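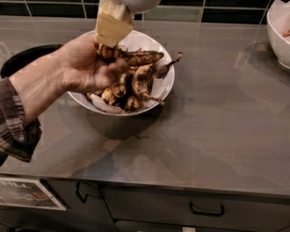 Banana peels in a white bowl on the steel counter, part of the food scrap work at our Murthy kitchen.

TRISTIER PAUSES ALL BRILLIS SCRAP-SORTING ARMS AFTER STOP FAULT

MURTHY, July – I'm Celeste Pereyra, I run product safety at Tristier, and I'd much rather be writing to you about the new lid. But we've had a fault with Brillis, our countertop arm for sorting kitchen scraps, and I want you to have the whole story from us.

Two kitchens reported the same thing in early July. Somebody reached into the bowl while the arm was moving, and the arm kept going for a moment when it should have frozen on the spot. In one kitchen it brushed the cook's wrist and left a red mark. In the other it knocked a bowl of peels onto the floor (slippery, as you can imagine!). We're sorry, and I've called both kitchens myself to say so.

So we've asked all 39 kitchens that have a Brillis to switch it off and unplug it. Every one of them has told us it's done.

What went wrong? The arm has a sensor that looks for hands over the bowl. Gilberto Quintero and his crew ran almost 1000 reach-ins on the bench, and they found that the software we sent out in the last update could mistake a hand for scraps when the hand was holding something soft and floppy. A banana peel was the worst of the lot. We had tested that update with bare hands and with gloves, and we hadn't tested it with hands full of peels, in a product that spends its whole day around peels. That one's on us, and I signed off on it.

"I kept the log open next to the video and watched the hand label drop out right as the peel came up," said Gilberto, our bench lead. "After that we could make it happen again pretty easily."

The fix comes in two parts. There's new software, which treats anything it isn't sure of as a hand and stops. There's also a touch strip along the arm that cuts the motor without asking the software at all. Yevhen Romaniuk from Dristia, the outside lab checking our work, will have to pass both before any arm gets plugged back in. I don't have a date for you, and I won't guess at one.

If you have a Brillis, please leave it unplugged, even if yours has been behaving beautifully. Sort by hand for now. You don't need to ship anything back; we'll come to you and fit the strip for free, and we've stopped billing your monthly plan from the first of July.

Questions, gripes or a close call you haven't told us about yet? Leidy Pacheco is on the Tristier support line from 7 a.m. to 6 p.m., and reporters can ask her for me.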